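Praktikum Nahttechnik, Versuch 5: Einzelknopfnaht und intrakorporaler Knoten am Hautpad
Begleitskript zur Veranstaltung »Chirurgische Grundfertigkeiten am Modell«
Stand: Sonntag, 6. Oktober 2019

Voraussetzung für die Teilnahme ist der abgeschlossene Versuch 4 (Knoten am Brett, freihändig und instrumentell). Das Skript ist vor dem Termin zu lesen. Die Einweisung am Platz beschränkt sich auf Sitzposition, Fußschalter und Instrumentenwechsel.

1 Material

Je Platz liegen bereit: ein Nahtpad Koltlow (weich, glatte Oberfläche, gewölbt aufgespannt), Kunstblut, dunkles Nahtmaterial mit gebogener Nadel, zwei Instrumente. Die Pads der älteren Serie Okby werden seit September nicht mehr ausgegeben. Ihre Deckschicht riss unter Fadenzug zu früh ein, Messwerte von beiden Serien sind deshalb nicht vergleichbar.

Die Inzision verläuft waagerecht und gerade. Kunstblut wird nur entlang des Schnittes aufgetragen. Flecken neben der Wunde bleiben stehen und werden nicht abgewischt, da Wischen die Oberfläche anraut und den Reibwert verändert.

2 Bezeichnungen

Oberlippe: vom Operateur entfernter Wundrand.
Unterlippe: dem Operateur zugewandter Wundrand.
Langes Ende: nadelseitiger Fadenabschnitt.
Kurzes Ende: freier Fadenabschnitt nach dem Durchzug.
Stichabstand: Abstand zweier benachbarter Nähte, gemessen entlang der Wunde.
Randabstand: Abstand vom Einstich zur Schnittkante.

Die Angaben »oben« und »unten« beziehen sich stets auf das Bild, das der Operateur sieht. Wer am Nachbarplatz assistiert, verwendet dieselben Bezeichnungen.

3 Ruheposition und Nadelkontrolle

Vor jedem neuen Arbeitsschritt wird das Nahtfeld geprüft: Lage der Nadel, Lage der Fadenenden, Zustand der Wundränder. Maul geschlossen, Spitze sichtbar. Die Nadel darf während des Knotens oberhalb des Gelenks liegen, muss aber im Sichtfeld bleiben. Abgeschnittene Fadenenden einer fertigen Naht sollen kurz und aufrecht stehen; liegen sie in der Wunde, werden sie beim nächsten Stich leicht mitgefasst.
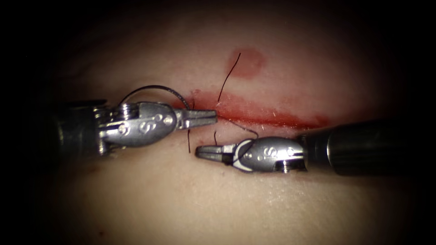 4 Stichführung

4.1 Nadel im hinteren Drittel fassen, senkrecht zur Maulachse.
4.2 Einstich senkrecht zur Oberfläche. Der Randabstand beträgt 5 mm, der Stichabstand 10 mm.
4.3 Nadel der Krümmung folgend durch die erste Wundlippe führen. Kein Schieben in Längsrichtung — die Nadel verbiegt sonst, und der Stichkanal wird oval.
4.4 Austritt in Wundmitte abwarten, nachfassen, zweite Lippe in gleicher Tiefe durchstechen.
4.5 Faden durchziehen, bis ein kurzes Ende verbleibt, das sich ohne Nachgreifen fassen lässt.

Ungleiche Tiefe auf beiden Seiten führt zu einer Stufe zwischen den Wundrändern. Die Stufe lässt sich durch stärkeres Anziehen nicht beseitigen; die Naht ist zu entfernen und neu zu legen.

5 Knoten

Gefordert ist der chirurgische Knoten: eine doppelte Grundschlinge, danach zwei einfache, gegenläufige Schlingen. Beide Fadenabschnitte werden flach und quer zur Wunde geführt. Zeigt eine Maulspitze dabei steil nach oben, hebt der Zug die Wundränder an, und die Grundschlinge lockert sich beim Umgreifen.

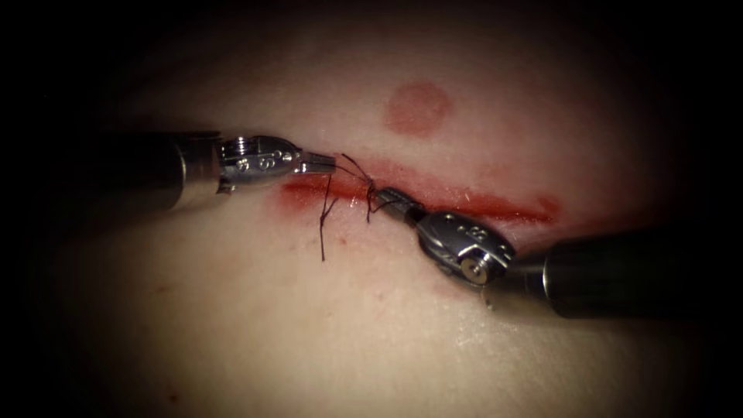
Die Zugrichtung wechselt mit jeder Schlinge. Unterbleibt der Wechsel, entsteht ein Gleitknoten, der im Zugversuch mit 400 g Prüflast fast immer nachgibt. Angezogen wird gleichmäßig mit beiden Instrumenten; ein einseitiger Zug verlagert den Knoten auf die Schnittlinie. Der fertige Knoten gehört neben die Wunde, bei allen Nähten einer Reihe auf dieselbe Seite.

Die Spannung ist ausreichend, wenn sich die Lippen berühren. Ein Wulst oder eine sichtbare Einziehung am Stichkanal bedeutet zu hohe Spannung. Am Modell fehlt die Schwellung, die am Patienten hinzukommt, das Pad verzeiht also mehr als Haut.

6 Adaptation der Wundränder

Die Adaptation wird nach jeder Naht beurteilt. Maßgeblich ist der Verlauf der Kanten in der Nachbarschaft des Knotens; die Wundwinkel liegen fast von selbst an und sagen über die Nahtqualität wenig aus.

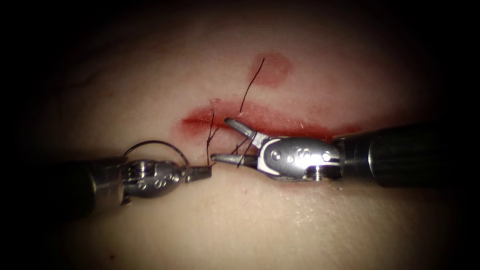

Bei der Reihenfolge ist die Halbierungsmethode vorgeschrieben: erste Naht in die Mitte, danach jeweils in die Mitte der verbleibenden Abschnitte. Wer von einem Wundwinkel zum anderen näht, verschiebt die Lippen gegeneinander und behält am Ende einen Überschuss auf einer Seite. Im Protokollblatt nach Le Roux ist je Naht einzutragen: Position, Knotenseite, Stufe ja/nein, Einziehung ja/nein.

7 Abschluss der Naht

Faden schneiden, Nadel ablegen und auf Vollzähligkeit prüfen. Danach wird die Wunde mit leerem, geschlossenem Maul von der Seite her angefahren und mit leichtem Druck auf Klaffen geprüft. Der Druck erfolgt neben der Naht, nie auf den Knoten.

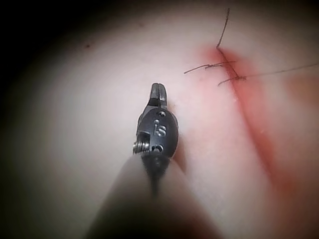
8 Bewertung

Vergeben werden maximal 100 Punkte. Bewertet werden Stichgeometrie, Knotensicherheit, Adaptation und Protokollführung. Eine verlorene Nadel führt zum Abbruch des Versuchs; er kann einmal wiederholt werden.

Das Pad wird mit Platznummer versehen und verbleibt bis zur Rückgabe der Protokolle im Schrank Clitden, unteres Fach.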